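Bellamy Shared Kitchens
Interim Progress Report to the Liltedow Fund
Reporting period ending December 22, 2024

1. Scope

The grant covers the refit and equipping of the breakfast counters in the Grundthorpe and Brelow houses. Building work was completed in August. This report deals with the second stage: small appliances, counter layout, food-contact surfaces and storage of dry goods. Resident training falls under the third stage and is mentioned only where it affects the layout.

2. Counter layout, Grundthorpe

The layout agreed at the start of the stage divides the counter into a heating zone, a preparation zone and a storage row along the backsplash. The heating zone holds a toaster oven and a two-slot toaster. The preparation zone is one cutting board and the dishes in use. Dry goods stay in closed containers against the tile so that the board can be lifted out for washing without moving them. 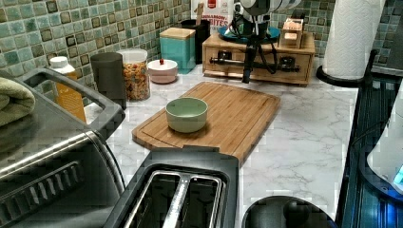 Figure 1. Grundthorpe counter: toaster and toaster oven, cutting board with bowl, storage row against the mosaic tile.

Three points remain open from the layout review.

2.1 Towel storage. A folded towel is resting on the toaster oven in Figure 1. The appliance top is to be kept clear. A towel rail was left out of the original order and has been added to the January purchase list.

2.2 Board clearance. The board was placed at an angle, with the toaster directly in front of its lower edge. The house instructions call for a clear space of 140 mm between the toaster and the board. The position will be marked on the counter card.

2.3 Labeling. Cereal is kept in a clear jar with a white lid and can be identified without a label. The dark canister cannot. Labels for all opaque containers are on order.

3. Food-contact surfaces

Bamboo boards were selected for both houses. The specification called for a juice groove on the working face and rounded corners. Plastic boards were considered and would have cost less, but the boards in the old kitchens had scored deeply and were hard to get clean.

Boards are washed by hand, dried upright and oiled once a month. They do not go in the dishwasher. An entry is made on the kitchen log each time a board is oiled, and 131 log entries of all kinds were made across the two houses in the period.
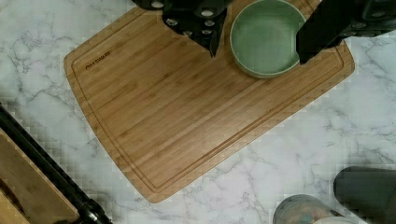
Figure 2. Bamboo board with perimeter groove and sage-green bowl.

The bowls are the low, straight-sided pattern. They were preferred to the wider pattern on the first order form, which took up too much of the board.

4. Brelow

The Brelow counter is one stage behind. The outlets on the back wall were rejected at inspection and have been rewired. Appliances are in the storeroom and will be set out once the electrical certificate is received. The layout will follow section 2, with the heating zone on the opposite side.

5. Budget

Small appliances and boards were purchased within the stage allowance. An unspent balance of $500 is carried forward. We request approval to apply it to the towel rails and container labels for both houses.

6. Next period

Install towel rails, both houses.
Fit labels to opaque containers.
Set out Brelow counter and issue counter card.
Inspect boards for cracking along the groove.

The next report will be submitted within 30 days of the Brelow certificate.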